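Progress report to the Hirkanari equipment fund
Project: Ulley cell, purchase planning phase
Period covered: February through April

1. Status

The purchase of the arm and gripper for the Ulley cell remains on hold until the simulation work is finished. The model now covers the arm, a parallel-jaw gripper and the blocks used as stand-in parts. Purchase requests will be based on results from this model. 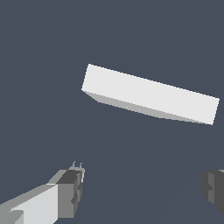
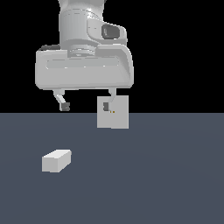
2. Simulation work

Of the 31 test cases in the plan, 21 have been set up. The rest need the second part size, for which Gazi has not yet sent final dimensions. Cases are grouped by part position and by the angle of the part to the jaws. Contact settings are still provisional. We do not intend to quote grasp success rates until they have been checked against a physical gripper, and none are given in this report.

Part textures and cell lighting have been left out of the model. They do not affect reach or jaw clearance. They will matter for the vision system, which is budgeted under a separate line and is not due for review until the fall.

3. Equipment options

Two options are being compared.

Option A: arm and gripper bought together from Tornon. One service contract, one controller. The quoted lead time is 105 days from order.

Option B: arm from Tornon, gripper from Gazi. The gripper opens wider and the fingertips can be replaced without removing the hand. An adapter plate and a separate cable set would be needed, and neither is in the current quote.

The written quotes are valid for 30 days. Both will have to be renewed before an order is placed. We have asked each supplier to state spare fingertips as a separate item, as these were left out of the original budget.

4. Budget

Spending to date is limited to software licenses and staff time. No capital funds have been drawn. We expect the arm to stay within its approved line under either option. The gripper line may need up to 21 percent more under Option B, depending on the adapter plate. If so, we propose moving the difference from the fixtures line, where the simpler table design has lowered the estimate.

5. Open items

Final part dimensions from Gazi.
Price and delivery for the adapter plate.
Floor loading check at Ulley.
Written confirmation from Tornon that the controller accepts a third-party gripper.

6. Next period

Set up the remaining test cases, run the full set for both grippers, and submit a purchase recommendation with renewed quotes attached. The floor loading check can go ahead in parallel and does not depend on the choice of gripper.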